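Gredura bench automation, equipment line: progress report to the fund

Thursday, August 28, 2025

Short version first because I know these get read on phones. We're on budget for the arm and the gripper, over on cabling and mounts, and we need a decision on the second station before the Clanda quote runs out. Everything else can wait.

Where we are

Station one is up and in daily use. Arm, base column, gripper, controller, all bought, paid, booked. The paperwork for the April installment is with your office already, two invoices plus the customs sheet. If the customs sheet is missing tell me, it went in a separate email and I've had one bounce.

Tasks so far are small household ones. Opening and closing drawers, picking a block out and putting it back, moving things from one mat to the other. Drawers take most of the time. We logged 201 drawer runs in the last period, against 255 planned. The gap is mostly days lost to the gripper cable (see below) and a few to moving benches. I don't expect to make up all of the missing runs, the plan for the next period stays as it was.

Spending against plan

Arm: on plan. No change.

Gripper: on plan. We took the one Leite offered with the longer service terms. More up front, but we'd have paid for the service seperately anyway.

Mounting: over. The adapter plate we budgeted for did not fit the flange so we had a second one cut. First one is in the cupboard and can't go back.

Cabling: over. The original gripper cable was too short for the full reach and pulled at the connector whenever the arm went out to the side. Replaced it with a longer one. Now there's more slack on the table than anyone likes, cable guides are on the list for next period.

Test objects and furniture: way under. Plastic drawers, wood blocks, table mats, all from ordinary shops. We set aside far more than this needed. I'd like to move what's left of this line into mounting, please say yes or no, a one line email is fine.

Power: nothing spent. Still running off the strip on the table and the bench outlets. Fine for one station. Not fine for two, more on that below.

Planning for station two

Three quotes in, all for an arm of similiar reach. Clanda is cheapest on the arm alone. Stikside costs more but includes the base and the first year of service. Leite would supply the gripper again in either case, so we keep one set of spare fingers for both stations.

My pick is Stikside. The base was the thing that cost us days last time, we had to wait for a column and then drill it again. If it comes as one order we start sooner and there's one supplier to call. Clanda looks good on paper until you add the base, the freight and the service, then most of the difference goes away. Full comparison sheet is in the shared folder, tab two. Tab one is the old version, ignore it, I'll take it out.

The drawer task is also what drives the choice of reach. The arm has to come down over the drawers from above and still have room to pull toward itself, and with the elbow folded back like that you use up height quickly. A shorter arm would be cheaper and I did ask for prices. It would do the block moves fine. It would not do the drawers without raising the table or sinking the base, and then you're paying a carpenter instead.
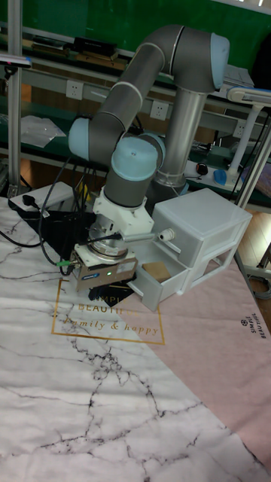 Stikside wrote back, when the draft plan went round, that a rod for pulling knobs is fine but should not be counted as a gripper function in the budget, and that if we want handles and knobs both we should price a tool changer now and not after the arm is bolted down. They also pointed out that a changer adds weight at the wrist and eats into payload, so the arm and the changer should be ordered together or the payload figure in our sheet is wrong.

Fair point and I've changed the sheet. The changer is in as an option, not in the total. If the fund wants it in the total the ask goes up and I'd need to know before the order goes out, not after. My own view is we can live with a fixed rod for the next period, drawers and blocks don't need more than that, and then look at the changer again when the handle tasks start. But that's a bet on the handle tasks not being moved forward.

Other things that need money at station two and weren't in the first plan:

Power. One more circuit at the bench. Had someone in to look, waiting on a written price. Don't want both arms on a strip.

Floor space. The second table goes next to the first with a gap for a person to stand in. We measured, it fits, the shelving behind has to move. No cost except a day of our time.

Spare parts. Station one had none at the start and it showed. Want a cable, a set of fingers and an adapter plate on the shelf from day one.

Lighting. The desk lamp does the job at station one. Same again for two, small money, goes under furniture.

Service and running costs

First service on station one is due next period, already in the budget. Leite will do the gripper at the same visit if we book both together, which saves a call out fee. Booking is not made yet, need to fix the dates around the bench move.

Running costs are lower than planned. Main item is staff time resetting the table between runs, and that sits on our side, not on the grant. I've put the hours in the annex anyway since you asked for them last time.

Risks, the ones that cost money

Quote dates. Clanda's expires first. If we go with Stikside this doesn't matter much, but it's the only price pressure we have so I'd rather not let it lapse before we've signed something.

Delivery. Stikside gives a window and not a date. We've planned for the late end of it. If it comes early the circuit might not be ready and the arm sits in its crate.

Drawers. The plastic ones are light and shift on the mat when pulled. Could need fixing down or a heavier unit. Cheap either way, just listing it.

What we need from you

1. Yes or no on moving the unspent furniture money to mounting.
2. Yes or no on Stikside for the second arm.
3. Tool changer in the total, or left as an option.

Once 2 is answered I can place the order the same day, the form is filled in and only needs the approval number. Annex with hours and invoices follows in a separate mail, the file was too big for this one.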